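山間の宿場に二泊する ボルキモ渓谷、滝と旧道の歩き方

文・編集部

ボルキモ渓谷への入口は、谷の下手にある町イェミドベルグである。鉄道の駅はなく、長距離バスの終点から路線バスに乗り換える。路線バスは321系統のみで、谷の奥のウヴォン集落まで入る便は午前と午後に分かれている。午前の便に間に合わない場合、当日中に滝まで往復するのは難しい。日程は二泊三日で組むのが現実的である。

乗車券は車内で購入する。紙幣の両替には対応していないため、イェミドベルグの売店で小銭を用意しておく。座席は進行方向左側が谷側にあたる。集落の手前で道幅が狭まり、対向車とのすれ違いに時間を要する。到着が時刻表より遅れることを前提に、宿への連絡を済ませておきたい。

宿泊はウヴォン集落の宿、コンスタンティニディスを利用した。旧街道に面した石積みの建物で、客室は二階にある。暖房は夕方から朝までの時間制、湯の供給も同じ時間帯に限られる。窓が小さく、谷の日没が早いこともあって、室内は午後の早い時間から暗い。読書をする場合は手元用の照明を持参するとよい。

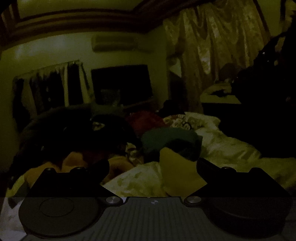
薄暗い寝室のベッド

食事は夕食と朝食の二食付きで、夕食の開始時刻は固定されている。内容は豆の煮込み、燻製の川魚、黒パンが基本である。昼食用の包みは前夜までに申し込む。集落内に食料品店は一軒あるが、火曜日は終日休業となる。

滝へは宿の前から旧道を上流へ進む。最初の区間は石畳で、勾配は緩い。ただし石の表面が摩耗しており、雨の後は底の硬い靴では滑りやすい。石畳が途切れると林道に合流し、その先で道は二つに分かれる。右は放牧地へ上る作業道、左が滝への歩道である。分岐の標識は低い位置にあり、夏は草に隠れる。地形図の縮尺では両者の差が読み取りにくいため、沢音の側へ下りる道と覚えておくほうが確実である。

歩道は沢を三回渡る。上流側の徒渉点には橋がなく、飛び石を使う。水量は雪解けの時期に最大となり、五月は通行できない日が多い。七月以降は水位が下がるが、夕立の後は短時間で増水する。石が水面下に隠れている場合は、引き返す判断が必要となる。

ボルキモの滝は二段で構成される。下段は幅が広く、滝壺の右岸に平坦な岩棚がある。上段は下段の正面からは見えず、左岸の踏み跡を登った地点で全体を確認できる。踏み跡には固定ロープがあるものの、支点の状態は一様ではない。体重を預けず、補助としての使用にとどめる。撮影には午前の光が適する。正午を過ぎると上段は稜線の影に入り、下段のみに日が当たる。滝壺での遊泳は禁止されている。
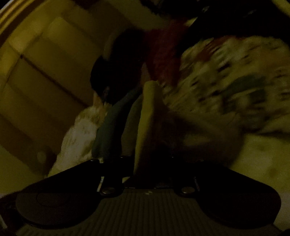 光の乏しい室内で

二日目は滝に続けて旧道の峠まで足を延ばす行程も可能である。峠にはかつての関所の基礎が残り、排水溝の構造を見ることができる。滝の分岐まで戻り、作業道を経由して上る。放牧地の柵は通過後に必ず閉める。峠の北側は路肩の崩落により通行止めが続いており、縦走はできない。

装備は標準的な日帰り登山に準じる。雨具、防寒着、替えの靴下、行動食、飲料水を基本とし、徒渉に備えてストックを加える。携帯電話は石畳の終点から先で圏外となる。水場は林道の合流点にあるが、上流で放牧が行われているため、煮沸か浄水器の使用を推奨する。

宿の寝具はシーツと毛布の組み合わせで、十月以降は薄手の寝袋を足しても過剰ではない。洗濯設備はなく、濡れた衣類は一階の乾燥室に吊るす。乾燥室の使用は湯の供給時間と同じである。 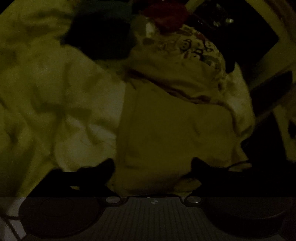
しわの寄ったシーツと絵柄入りの布

三日目は朝の便で谷を下る。イェミドベルグで接続を待つ間に、広場に面した郷土資料室を見学できる。展示は旧街道の荷役に関するものが中心で、荷鞍と計量器の保存状態がよい。説明文は現地語のみだが、入口で街道の略図を配布している。

交通 イェミドベルグから321系統、ウヴォン下車
宿 コンスタンティニディス(ウヴォン集落、二食付き、予約制)
適期 七月から十月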